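Skulteck Two-Arm Mobile Base: my notes for anyone about to spend the money

Bultutura equipment pages / Mobile manipulators / Skulteck two-arm base

Okay, so this page started life as a normal product listing and then people kept emailing me the same questions, so I've let it grow. I'm the one at Bultutura who does the quotes and the demo bookings, and I've now walked enough customers through this purchase that I can tell you where the budget tends to go sideways (it's hardly ever the arms!).

The short version first. The Skulteck is a wheeled base with two arms and a two-finger gripper on each. You can buy it, you can rent it by the month, or you can start with the simulation license and leave the hardware for later. I sell all three and I'd still tell most small teams to start with the third one.

What you get in the crate

The base with both arms already mounted
Two grippers, plus one spare set of finger pads
Charging dock and cable
Wireless stop button (please charge it before you power up the robot)
One seat of the simulation license, good for a year
A printed setup guide, which has improved a lot since the spring

What you don't get: a computer to run the planning software, a network switch, floor tape, or anything to pick up. I list those because every one of them has shown up as a surprise on somebody's purchase order.

Why I push the simulation seat so hard

The license on its own is $3,000 a year. I know that sounds like a lot for something you can't bump into. But think about what you're deciding when you buy a robot like this. You're deciding whether the arms reach across the tables you own, whether the base fits between your furniture, whether the grippers can get at the things you care about from an angle that makes sense. You can find out plenty of that before a truck ever backs up to your building, and if the answer is no, you've spent license money and kept the rest.

The software comes with a library of furnished rooms, and you can swap wall finishes, floors, tables and the clutter on top of them. Some of the combinations are pretty loud! I used to reset everything to plain gray for demos, and then Séverine Guillot, who trains our customers, talked me out of it. Her point was that if your vision system only ever practices in a boring room, you'll learn very little about how it copes with yours. So now I leave the wild wallpaper in.

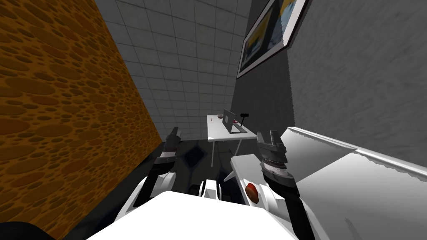 The other thing I'd do in your first week is get the table heights right. Measure your real ones, type them in, and try your tasks from the near side and then from the far side. People measure the height and forget the depth, and then they wonder why an object at the back is such a pain to grab. Go around the room with a tape measure and a notepad and do all of it in one go. It takes an afternoon. Friday afternoons are good for this, in my experience, as not much else gets done then anyway.

Try low tables too. Everybody plans around desk height and then somebody asks for something off a coffee table, and that's a very different posture for the arms. If low pickups matter to you, tell me when you ask for the quote, as it changes which mount I'd suggest.

Sizing up your space

I ask everyone for the same few things before I'll quote hardware:

Narrowest doorway on the route from your loading area to the room
Narrowest gap between two pieces of furniture you don't plan to move
Type of floor, and whether it's shiny
Where the dock will live
Heights and depths of every surface you want the arms to work on

The shiny floor question gets me funny looks. A glossy floor can throw reflections at a camera and some perception setups handle that better than others, so it's worth testing with a reflective floor turned on in the simulator. If it bothers your software there, you'll want to know before you've paid for freight.

For the gap, the rule I use is 7 inches of clearance on each side of the base, more if people will be walking past while it's working. You can squeeze it tighter. I just don't like to plan it that way.

Budgeting, the part you came for

I'm not putting the hardware price on this page because it depends on the mount and the grippers, and the last time I posted a number I spent all of May explaining it. Email me and you'll have a quote quickly. But I can tell you how to shape the budget around it.

Set aside 25 percent of the hardware price for everything that isn't hardware. That covers the computer, the networking, spare pads, training days and the table you'll end up replacing. Customers who do this have a calm first year. Customers who spend the whole grant on the robot end up calling me to ask if we do payment plans on finger pads (we do, but come on).

Then there's labor. Somebody on your team is going to own this thing. Put their hours in the plan from day one, with a name next to them. Eyvindur Hafþórsson at our Lasadthorpe workshop handles the installs, and the first thing he asks when he arrives is who he's handing the stop button to. If there's a long silence he gets a bit grumpy.

Rent or buy?

Rent if your project ends within the year or you're still arguing over the task. Buy if you've had a simulated version of your room running for a few months and you keep wishing for the real thing. Half of the rental fees come off the price if you convert, so there's no big penalty for being cautious.

About the grippers

The standard two-finger ones are fine for cups, fruit, small boxes and most household odds and ends. For thin flat things lying on a tabletop, I'd look at the Rahimi fingertips, which we stock as an add-on. They have a narrower edge and they go on with the same screws. I've had one customer hate them and go back, so buy one pair first and see how you get on.

Spare pads are part number 104 in our parts list. Order them with the robot and they ship in the same crate for free. Order them later and you pay for the box.

Delivery and setup

Installs run out of Lasadthorpe and take one day if your room is ready, two if it isn't. Ready means the dock outlet works, the network is up and the route in is clear. Please don't wax the floor the night before. Eyvindur asked me to put that on the page in writing.

Training is a separate day with Séverine, on site or by video. Do it on site if you can swing the travel, and have the simulator installed before she gets there so you can go straight to your own room file.

To get a quote, send me your measurements and a sentence or two on what you'd like the arms to do. If you only want the simulation seat for now, just say so and I'll send the license form by itself.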